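Tape in a tub – masking tape storage and a few other shop notes

Filed under: Workshop, Painting, Small fixes

Quick one between jobs. Got three emails about masking tape after the window trim page went up so putting it all in one spot. Some of this is old stuff from the paint section, moved over and fixed up a bit.

Short version if you're in a rush. Tape hates dust on the edge, hates sun, hates getting dropped. Keep it in something with sides. Wipe the something out.

Now the long version.

WHERE TO KEEP IT

Tried pegs on the wall first. Fine for two rolls, a pain after that, the one you want is always at the back. Tried a dowel under the shelf – same problem, plus you have to pull the dowel. Tried a drawer. Drawer fills up with everything else and then the tape picks up sawdust and pencil shavings.

What stuck (ha) was a plain plastic tub on the bench. White if you can get it, shows the dirt.
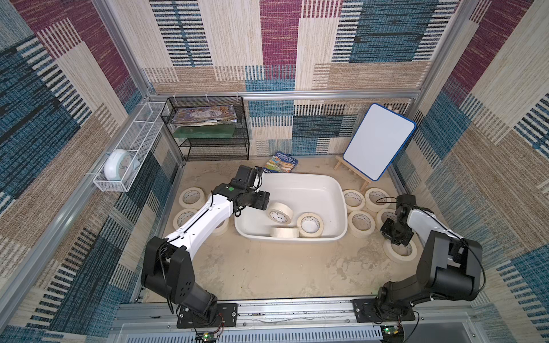

Masking tape is the thing I buy too much of, every time. Contractor packs, the end-of-season bin at Bredley, whatever. So the tub has to be bigger than you think. Three rolls in a shallow white one with rounded corners and there's still a good crowd of them sitting out on the work surface waiting for a place. Same cream color all of them, so no mixing up with the blue or the green, those live elsewhere. Get a tub with low sides. You want to reach in and grab, not dig.

Things to look for in a tub:

– Low sides, like I said
– Rolled or rounded lip, easier on the wrists when you carry it
– No lid. Tried a lid. Lid ends up under the bench
– One piece, no seams for grit to hide in

Mine is an old Hekus one, they don't seem to make that size anymore. Any dish tub does it. A cat litter tray does it too if it's new. NEW.

STANDING UP OR LYING DOWN

Get asked this a lot. Lying down. Flat on the side, hole facing up. A roll stood on its edge for months can go a bit egg shaped, specially if it's warm and specially if something heavy leans on it. Then it unwinds in jerks and tears. For a day or two on the job who cares, stand it however.

If you have to stack, put a square of baking parchment between rolls. Stops the sides sticking to each other. Wax paper is ok, parchment is better. Don't use newspaper, the ink comes off and then it's on the tape and then it's on your trim.

Don't stack more than four or so high or the bottom one gets mushy edges.

SUN AND HEAT

Window sill is the worst place in the shop. I left a roll on mine one July and it came off in slivers about as wide as a shoelace. Cool and out of the light. A bottom shelf is usually cooler than a top one. The truck dash, no. The truck glovebox, also no.

Cold is not great either. Tape from an unheated garage won't grab right. Bring it in the night before and let it sit.
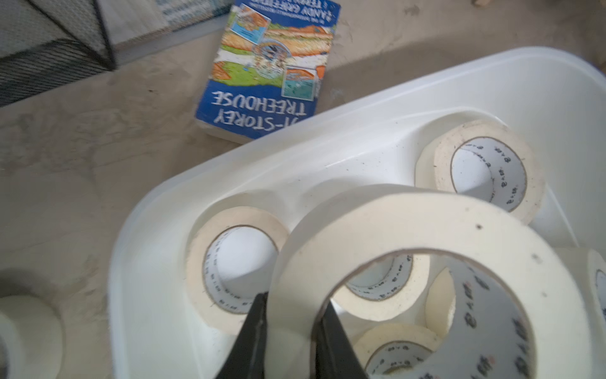

Dates next. Write the month you bought it inside the core, with a marker. Not on the outside wrap, you'll tear that off the first day. A lot of cores have the maker's name printed all the way round in there so find a gap, or use a silver pen over the top. Or do the cut edge of the cardboard if it's thick enough. Use oldest first. I know, I don't always either.

How long does it last? Depends on the tape. Cheap stuff I give a year and then it goes to labeling jobs. Better stuff goes longer. Test is easy – pull off a foot, stick it to glass, wait ten minutes, peel slow. If it comes off whole and leaves nothing, use it. If it leaves gum behind or splits, labeling pile.

FINDING THE END

Fold the last half inch under itself into a tab. Every time you put the roll down. That's the whole tip. Costs you half an inch of tape.

If you forgot, and you will: run a fingernail round slowly, both directions, one way will catch. Still can't find it, hold it sideways to a lamp and look for the step. Rubbing a soft pencil lightly across the surface works too, the edge shows up dark. Do not go at it with a utility knife, you cut down through five layers and then every turn splits in the same place.

ROLLS THAT TEAR

Usually a nick in the side. Somebody dropped it on concrete. Look at the edge, you'll find the ding. If it's only a few layers deep, pull those off and you're back to good tape. If it goes all the way in, sand it. Really. 336 grit doesn't exist I'm told, I wrote that here last year by mistake and people let me know. 320. Flat block, roll lying down, a few light passes over the ding, then tap it out hard so no grit stays on.

Old dry rolls – ten seconds in the microwave can loosen the glue enough to get through one more job. Only cardboard core, only plain paper tape, never anything with foil or thread in it. Stand there and watch it. If it smells like anything, stop.

CLEANING THE TUB

This gets skipped and it's the main one. Anything loose in the bottom ends up stuck to the side of a roll, and from there it goes right along your tape line. Little bump in the paint every few inches.

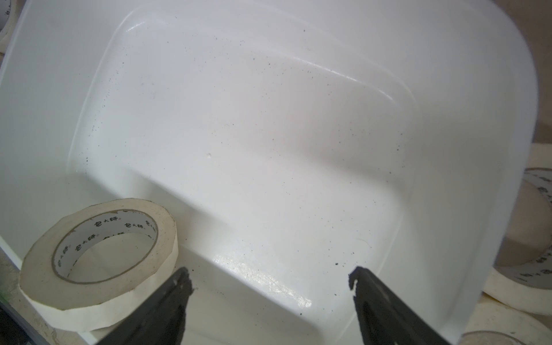

Photo: Nalstead shop pages

Black specks all over the bottom of a white tub with a roll lying in it, that's what you're after. Tip the tub out first, over the trash, give the underside a slap. Then:

1. Dry brush. An old two inch paint brush is perfect. Corners first, then the middle.
2. Vacuum with the brush end if you've got it out anyway.
3. Damp rag, one drop of dish soap. Go along any ridges and raised bits in the floor, crumbs park up against those.
4. Dry rag. Then leave it upside down half an hour before teh tape goes back. Damp cardboard cores go soft and that's the end of them.

Don't wipe with oil soap or furniture spray. Leaves a film and the film gets on the glue.

Hair is a nuisance. Rag just pushes it round. Use a bit of the tape itself, sticky side out round two fingers, dab dab, gone. Same trick for the sides of the rolls if they've picked up dust – dab them before the job, takes a second each.

Static makes it worse in winter. Dryer sheet wiped over the plastic helps, but wipe again after with a plain damp rag or you get that film again.

I do mine when I change the shop vac bag. Pick something you do anyway and hang it on that.

MARKS ON THE BENCH TOP

Separate email but it goes with this. Stained bench top, tape goop, old paint rings. Goop first: a little cooking oil on a rag, let it sit, scrape with an old gift card, then dish soap to get the oil up. Leave paint rings alone unless they stand up high enough to catch. A stain never hurt anything. Just don't lay tape down flat on fresh goop. A sheet of scrap cardboard on top fixes that for nothing, swap it when it's gross.

BUYING

Count in jobs not rolls. A bedroom with two windows eats more than one roll if you do the baseboards, get two. Wide tape for baseboards, narrow for around the glass. One size for everything is a waste, you end up doubling narrow or bending wide.

Ruangrit has the paper kind in sleeves, item 3910, that's what I've been on lately. Sleeve was 43 dollars last I looked. Tears clean by hand. Not for outside, don't leave it up past a couple days or you'll be out there with the hair dryer.

If tape HAS been up too long: hair dryer on low, pull back on itself at a sharp angle, slow. Score the paint line with a knife first or it lifts the paint with it.

USES FOR THE CORES

Don't toss them.
– Extension cord holder, loop the cord and stuff it through
– Stand a rounded can or a caulk tube end in it so it dosen't roll
– Parts ring. Set it on the bench, screws inside, they stay put while you work
– Paint can coaster if you cut a cardboard round for the bottom
– Kid bowling, ask me how I know

Somebody wrote they have 400 of them in the attic. OK well. That's enough cores.

Next time is paint brushes, the stiff ones, and whether vinegar does anything. Also still owe you the drawer slide page, it's half written. If you have a tape thing I missed use the form at the bottom, not the old address, that one bounces.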